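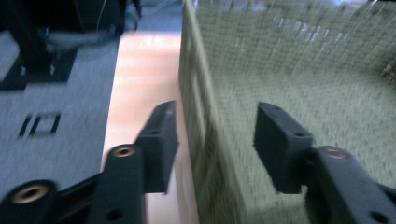 Tuesday, blur rejection in the pose tracker

Fast swings past the green mesh still kill tracking. Fingers stay sharp, background smears, so the mean sharpness score passes frames it shoudn't. Masked the fingers out before scoring – much better split. Threshold 100 for now, 200 threw away good stuff.

Reloc window 20 frames. 3 dropouts left on the Hidstead log, all on fast turns. Dace to check mask at full open, then merge.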